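Teaching a robot to put a toy on a plate, one try at a time

June 21, 2025

I spent most of an afternoon this week at Casent, the little automation outfit on the second floor of the old Trokbridge mill building, and I came home with sore shoulders and a whole new respect for anybody who sets tables for a living.

Casent has started a project it calls Alico. The plan is to teach a two-armed robot simple household jobs by having a person do them through it. You sit in a chair, you put on gloves and a headset, and the robot's arms and hands go where yours go. Everything gets recorded. Do the same job enough times, with enough small differences, and the company's software is supposed to pick up the pattern and have a go on its own.

They want 3000 recorded tries by September. When I walked in they had 478. So there is some catching up to do, and I think that's partly why they were so happy to hand me the gloves (they did check me for rings and a watch first, which had to come off).

The job of the day was picking up a soft toy and setting it on a plate. I know. I laughed too. My four-year-old does that at breakfast without being asked, usually with the toy's foot in the syrup. But the crew picked it on purpose. A toy squashes, so the fingers have to close more than you'd think, and a plate slides if you bump it. You get both problems in about the same ten seconds of work.

I got a short lesson before they let me try. First you hold your own hands up and open, and you wait for a beep that means the arms have matched up with you. Then you move slowly. Slower than that. The operator teaching me kept saying "like you're underwater," and every time I forgot, she'd say it again, a bit louder. There's a foot pedal that starts and stops the recording, and a second one that freezes the arms wherever they are. I was told to hit the second one any time I felt weird about anything, no need to explain myself.

My first try was terrible. You see what the robot sees, from up at its head, and my brain decided right away that its arms were my arms, only longer. So I reached way too far. The hand went right over the top of the toy and gave the table a good knock. I hit the freeze pedal, then I hit it again for some reason, and everybody was very kind about it.

The second try I got the toy but pinched it by a tuft of fur, and it swung around and dropped. The third one I got it to the plate and then couldn't let go! You can't feel anything through these gloves, so I thought I'd opened my hand when I'd only sort of relaxed it. The toy came back up with me, still hanging from a finger.

I asked if they'd throw those out. The drops get kept, it turned out, but they get a tag so the software knows they went wrong. The knock on the table went in the trash, along with the one where I sneezed.

By the time I quit I had 11 good ones. The regular operators do almost 400 in a good week between them, working in short turns so nobody's arms give out. Mine were shaking by then, and I'd only been in the chair an hour with breaks. You don't notice how much you rest your elbows on things until you can't.

What surprised me most was how much of the work is tidying up between tries. Somebody walks over, puts the toy in a new spot, turns it a bit, shifts the plate a hand's width, and steps back. Then the operator lifts both hands, waits for the beep, and off you go again. They've got a printed sheet of starting spots taped to the wall and they go down it with a pencil. If every try began in the same place, the robot would only learn that one place, and it would be lost as soon as you moved the dish.

They also switch up which hand does the grabbing. When the toy starts out on the left, the left hand picks it up and the right one stays open and out of the way. I kept wanting to use my right for everything, being right-handed, and that earned me another reminder about the sheet.

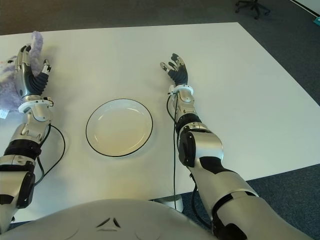 I did ask the question I figured most of you would want me to ask, about who this is for. The first customer lined up is Tveit, the assisted living place out past the fairgrounds, where the kitchen staff spend a big piece of every morning laying out trays. The toy is just practice. Cups come next, then napkins, then spoons, and spoons have everybody at Casent a little nervous because they're thin and they lie flat. Tveit hasn't signed up to buy anything yet. It has agreed to let the team come in and watch a few breakfasts, and to tell them what they're getting wrong.

I asked about jobs, too. The answer I got was that the trays would be laid out by the robot and carried by people, and that Tveit has had two kitchen openings it couldn't fill since winter. I'd like to hear that from the kitchen staff themselves, and I've asked if I can go along on one of those breakfast visits. I'll write it up if they say yes.

Before I left, they let me watch the robot try it alone, using only what it had learned so far. It went for the toy right away, got a decent grip, lifted it, and then stopped over the plate for so long that I thought somebody had hit the pedal. Then it let go, and the toy landed half on the rim and rolled off onto its side. The crew clapped anyway - last week, they said, it wouldn't even close its fingers.

If you'd like to try it yourself, Casent is looking for local people to come in and record for an hour or two. They want all sorts of hands and all sorts of habits, so being clumsy is no problem (see above). You need to be 18 or older, you get paid for your time, and you should wear short sleeves or sleeves that push up. There's a sign-up sheet at the front desk on the ground floor of the mill, and the elevator is working again. Park around back, by the loading dock, as the front lot is still torn up.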